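Dalia Ragab
January 18, 2020

Right, I promised a proper thread on what I've been up to since August, so get comfy. It's about teaching a robot arm to tidy a table, and I've had the best time.

The short version: you don't write the robot a list of moves. You do the job yourself, with your own hand, holding a gripper that works like the one on the end of the arm. The camera on it records everything. Then you do it again. And again.

The project is called Mabuza. It's a small side thing I do with people from Lallen, mostly in the evenings. Our arm is called Rerneser because somebody's phone mangled a much nicer name and we all got attached to the wrong one.

Before this I'd only ever done remote control. You sit at a desk with two handles, watch a screen, and the arm copies you. It's great fun for the first ten minutes! Then you try to pick up a sock.

My best evening on the handles was 40 good goes at one task. With the hand-held gripper I did 110 before my tea went cold. OK, before my second tea went cold.

The difference is feel. On the handles I'm always guessing whether I've touched the thing yet. With the gripper in my fist I know, my wrist just sorts itself out, and I stop thinking about it. You want the robot to learn from somebody who isn't thinking about it.

Also you can take it anywhere. No arm to bolt down, no cables across the hall. You need a table with stuff on it, and I have never in my life been short of a table with stuff on it.
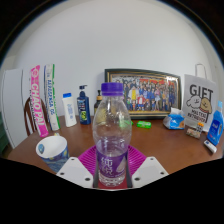
Bottles are my favourite thing to teach, by the way. People expect them to be easy. Squeeze a thin empty one too hard and it crumples, go too soft and it slides down through the fingers, and if you nudge it on the way in, over it goes.

So you learn to slow down for the last bit. Come in level, fingers wide, stop, close. I say "and close" out loud every time, like a dance teacher. My neighbour must wonder.

Things I got wrong early on, in case you're about to try it:

I was far too quick. I know where everything is on a table so I just grab it. Played back, it's a blur and then a bottle is somewhere else. Useless to learn from.

I was too neat as well! Same bottle, same spot, same angle every time. We trained on a first batch of 200 like that and Rerneser was brilliant at it, until I moved the bottle a hand's width to the left. Then it very confidently picked up some air.

Now I mix it up between goes. Shift things along, swap what's next to what, leave clutter in, turn the labels round. It feels like making a mess on purpose and I love it.

And I keep some of my fumbles, if I recovered from them. If I miss the first grab, back off and try again properly, that stays in. The robot is going to miss too, so it might as well see what you do next.

We still use the handles, mind. When the arm gets stuck halfway through something, one of us takes over by remote control and steers it out, and that bit gets saved too. It's a really nice way to fix one bad habit without starting over.

Last night's test was 12 tries with a bottle it hadn't met, on a table it hadn't met. It got nine. NINE. I did a lap of the kitchen.

The three misses were all the same one: it closed a touch early and tapped the bottle with its fingertips. I do exactly that when I'm tired, so I have a fair idea where it picked that up.

Next up is putting lids on, which I'm told is horrible. Can't wait. I'm taking the gripper along to the Lostetgate open evening too, so if you're coming, find me and have a go. Bring a bottle!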